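**Pastholm, January 20, 2022** -- Clemel, the maker of helper arms for homes and small care flats, today publishes a code of good practice for robots which handle everyday things on a kitchen counter or a dining table. The code is called the Krishnan Rules, after the street where the first draft was written. It is free to read and to use, also for other firms.

The text has 13 rules. Most of them are short and deal with ordinary matters: how hard a gripper may close on a light plastic object, how near it may come to a thin packet or a piece of film, and when the arm must stop and wait for a person. It was written over one winter by a small group in Pastholm and Ernutport, who compared their own notes from 1619 logged tasks.

"We had many technical standards on the desk already," said Ashwin Mathew, who led the writing. "They speak well about speed and force. They speak very little about a table on which people also eat."

Rule 4 took the longest time to agree. It says that the arm must finish with one object, and let go of it in a stable position, before it begins with the next one.

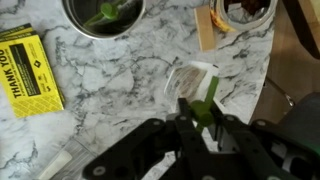 Eun-ji Woo asked at the open reading whether Rule 4 would make the robots too slow to be useful, and said she would accept a slower arm in her mother's kitchen only if the waiting time is written clearly in the manual. The group has now added this point. Every maker who follows the code must state the longest pause in the user manual, in plain words and on the first page.

Rules 7 to 9 are about mixed tables. A home table can hold food, glass, cloth and medicine at the same time, and the code does not ask the family to tidy up first. It asks instead that the maker test the arm on such tables, and that the test report say which kinds of things were present. Medicine has its own rule: a pill bottle may be moved only after a person has confirmed it, and it must never be opened by the arm.

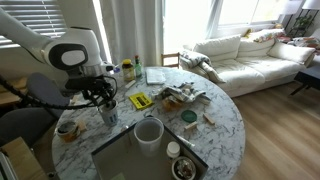 Tests under the code must also be done in furnished rooms with daylight, as well as in the workshop. Chairs should stand where people normally leave them. Yamuna Hegde, who is responsible for testing at Clemel, explained that a change of light during one afternoon gave her team more trouble than any object.

A review of the rules is planned after 6 months. Comments can be sent by post or through the Clemel website, and all of them will be read by Rajeshwari Kartha and Oranuch Sukprasert -- also the critical ones. Printed copies are available without cost from the Clemel office in Ernutport.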